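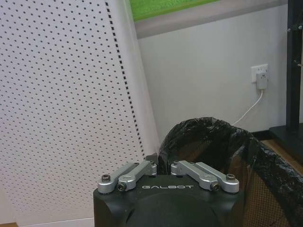 Panyasiri Building Services – Automation Users' Group

Review: the Drumis Shared Floor Rulebook, 2nd edition

I have read 19 sets of house rules for working near robots, and most were written by someone who had seen one in a film. Drumis have at least met a bin. Their rulebook covers tidying jobs in ordinary rooms, where the arm has to deal with black bags, chargers left in the wall and whatever has been leaned there since January.

The best chapter is on thin white cables. Any lead plugged in within reach of the gripper is to be unplugged and coiled, or the job doesn't start. We had been relying on Charoen Chuensuk saying "mind that". The rulebook is firmer, and doesn't go to lunch.

Bags get two pages. Pinch the gathered top, never the side, and no lifting until a person has looked inside. Napaporn Nakpan tried the wording on our evening crew and they followed it without ringing me, a first. The finger check is good too: pivot screws looked at before each shift, initials in the box, no ditto marks.

Now the grumbles. The section on leaning panels says they must be "suitably secured", two words that have kept consultants fed for years. Tall stands get one line. The stop-button drill is excellent but hidden in an appendix after the glossary, where you'll find it at your leisure while the arm carries on.

It costs 800 baht for the printed copy, ring-bound, and the pages wipe clean. The Sonideck guide is cheaper and has nicer drawings, though it assumes your floor is clear and your staff are too.

Four stars. Buy it, move the appendix to the front with a pair of scissors, and write your own page on panels.

Reviewed Jul 12, 2025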